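Timing the Perseids from a playing field
Project report, second-year observing module

I picked meteors for my project mainly because you don't need a telescope, and the department's one good telescope was booked solid (thanks, everyone doing Jupiter!). The plan was simple enough: lie on the ground in August, count the Perseids, and see whether my rates went up after midnight the way the textbooks say they should.

My site was the playing field at Kerkell, a short bus ride from my mum's. It has one very annoying floodlight at the clubhouse end, so I set up behind the hedge with my back to it. Milagros Muñoz came along on most nights and wrote the times down, so I could keep my eyes on the sky and just shout. We used a wind-up clock with a red torch taped over it, and I'd say we were good to the nearest minute.

We got 7 usable nights out of the fortnight and logged 200 meteors altogether. Of those, 159 traced back to Perseus well enough for me to call them Perseids. The rest were sporadics, plus a couple I argued with Milagros over and eventually gave up on.

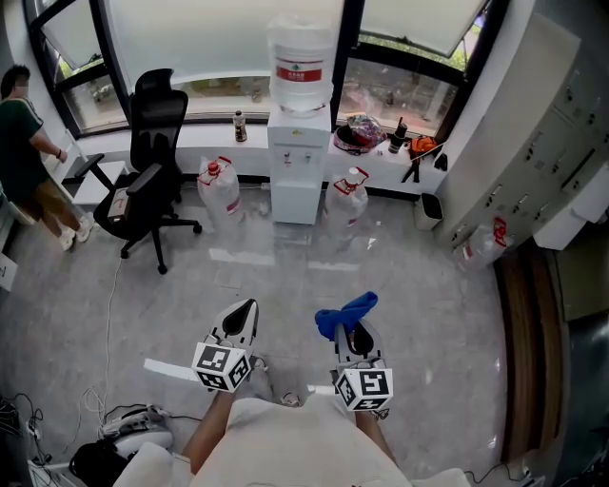 Why do you see more meteors after midnight?
Because by then your side of the Earth has turned to face the way we're travelling round the Sun, so you meet the dust head-on, and the radiant in Perseus has climbed higher too.

My numbers do show this, though it's messier than I'd hoped. On the clearest nights the hour after 2 was easily the busiest. On two of the others cloud came in from the west and wrecked the late counts, and I've left those out of the graph but kept them in the table.

Shigeru Kamata, my supervisor, wanted me to correct for limiting magnitude as well. I did have a go, using star counts in the Pegasus square, but my eyes got so much better through the night that I don't fully trust the early values. Next time I'd sit in the dark for a good half hour before starting, and I'd bring a second blanket!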